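Season ticket "freeze" at Bustden: read the small print

2019-10-01

The club has been very pleased with itself this week. Adult season tickets in the Weltinach Stand will stay at 599 pounds for next year, and the email telling us so used the word "freeze" in the heading and again in the first line. Plenty of fans have taken it at face value, and the local radio phone-in was full of praise.

We would like to be as cheerful. Then we read the terms.

The current ticket covers every home league match plus the first home game in both cup competitions. The new one covers league matches only. If Bustden draw anyone at home in either cup, season ticket holders will have to pay again or stay away. The club calls this "giving supporters more choice". We already had the choice of not going to a cup match, and we took it fairly often, but we hadn't been charged extra for turning up.

Then comes the booking fee. Tickets will now be sold through Kesix, the new ticketing partner, and the fee is 3 pounds for each transaction. It doesn't sound like much until you look at how the system treats a family. Juniors can't be put in the same basket as adults, so a parent with a child pays twice before either has sat down. We asked the ticket office if this was a fault that would be put right. The answer was that it would be "kept under review", and we have heard that one before, usually about the toilets.

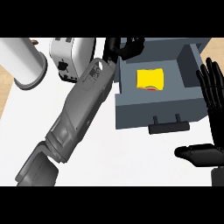
Chowdhury, the club's main sponsor, has also been given a block of seats on the halfway line. Fans who have sat there for years are being offered a move to the corner, at the same price, with a scarf. According to the club, the move came after "wide consultation". The only consultation our members can remember is an online form in March, open for 5 days, which asked whether we would like a better matchday experience. Who was going to tick no? Nothing on that form mentioned moving anyone's seat.

It is fair to say that running costs have gone up and that gates have been poor. If the club needs more money, it could put the price up and tell us why. Many of us would grumble and pay. Taking away the cup games and adding a fee while announcing a freeze is a price rise, whatever the heading says.

We have put 2 questions to the club in writing. How much of the Kesix fee comes back to Bustden? And will anyone moved out of the halfway block get first refusal if those seats become free again? We have had an automatic reply thanking us for our passion.

Existing holders can renew from next week. The early bird offer is a voucher for the club shop, which can't be used on replica shirts or in the sale. If you have been told you are losing your seat, please keep the letter and send us a copy before you sign up for a new one. We will print the club's answers in full when they arrive.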